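Cable covers, again

I have never trusted anything sold as a "tidy cable solution", and the Kamath channel hasn't changed my mind so far. It cost 14 quid, which is a lot for a length of plastic with a groove down the middle. Dumau do a grey one for 10. I know, I know – I bought the orange one.

The claim is that you see it, so you don't trip over it. Maybe. My last strip was bright as well and I caught my toe on it twice before December was out. The flat edges on this one do look wide enough to sit properly on a surface, I'll give it that, but a tabletop is kinder than my hall floor. And the groove is shallow. One thin lead, fine. The fat one from the heater? I doubt it.

The shop page had more than 400 glowing reviews, most of them written by people who had just opened the parcel.

The channel on a tabletop
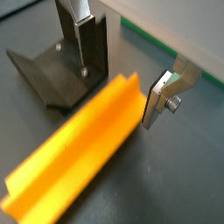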